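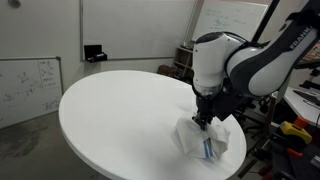
**costel_v** - 28 Apr 2025

ok so kitchen towels. we got rid of paper towels in January and I am losing this fight. They smell. Not right away, day two or so, that sour thing. Washing hot, normal detergent, full dryer. Two adults, one kid, one dog. What are you all doing

**marrowbean**

Softener? If yes stop. Coats the cotton, then it won't soak anything up and the gunk stays in. Took me three washes with washing soda to get ours back.

**costel_v**

no softener. dryer sheets tho

**marrowbean**

same thing basically. toss em

**pitchpine66**

Gonna disagree with the hot wash people before they get here. I do cold, every time, 5 years now. The trick is drying them BEFORE they go in the hamper. A wet towel balled up in a basket overnight is your smell right there, no detergent fixes that.

**okra_dan**

Cold for something that wiped up chicken juice? no thanks. Hot, and a fresh one every morning. We own a stupid number of them and I don't care

**pitchpine66**

who is wiping chicken juice with a cloth towel. that's the one thing I keep paper for

**okra_dan**

OP said they got rid of paper. read the post

**lindy_q**

Both of you are kind of right. My list, for what its worth:

- Hang it flat after every use, oven door or a bar. A hook is worse, the middle never dries out.
- Separate rag for meat and the floor, different color so nobody in the house mixes them up.
- Strip wash once a month. Hot water, washing soda, soak till it cools, then a regular load.
- Don't leave it in a heap on the table after dinner. Striped cloth kind especially, ours are thick and the folds stay damp till morning.
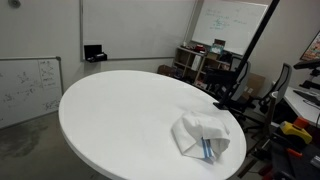
- Buy plain flat weave next time. Terry looks nice and takes forever to dry.

**costel_v**

the heap thing is 100% my house. kid wipes, drops, leaves. ordering a bar for the side of the counter tonight

**marrowbean**

What brand are the towels? I had a set from Sandeo that stunk from the first wash, never figured it out. The Zikar ones are thinner but fine.

**costel_v**

no clue, tags are gone. came in a bundle from my mother in law

**okra_dan**

thin ones are useless for drying pots. I'd take the thick ones and just do more laundry

**pitchpine66**

more hot laundry, more electric bill. you do you

**lindy_q**

One more - check the washer gasket. Mine had black stuff under the rubber lip and everything smelled a little off, not only towels. Wiped it out, ran it empty on hot, big difference.

**costel_v**

just looked. oh that is gross. ok starting there, will report back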